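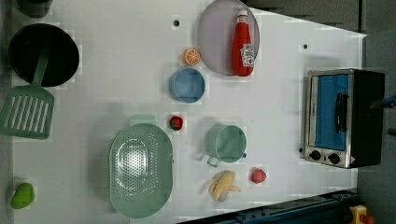
Black pan and green spatula, with a toy vegetable nearby.

July 2023

The allotment association at Piltby has revised its arrangements for the sharing of surplus produce, and I set them down for readers who hold a plot and have missed the notice. Members may leave fruit and vegetables on the bench beside the Samov gate from early morning. Anything remaining at dusk will be composted.

The yearly charge for a plot stays at 300 crowns. Radoslava Doležal continues to hold the keys to the water tank — requests should be put to her in writing. The hose may be used for 20 minutes at a time, and plots on the lower path take their turn first.

My own courgettes have been plentiful and the beans poor. The seed was sown in March, under glass, and I now consider that too early for this ground. Eckhard Gerlach sowed his in the open and has the better row.
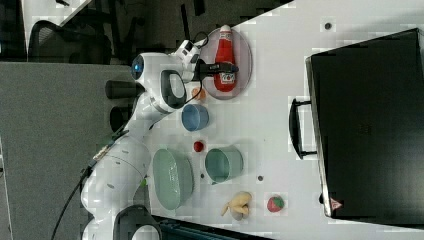
May a member take produce from the bench without leaving any?
Members may take what their household will eat that day, whether or not they have left something themselves.

Marrows are to be placed beneath the bench, as the top slat is weak. Jars should be returned clean, with their lids.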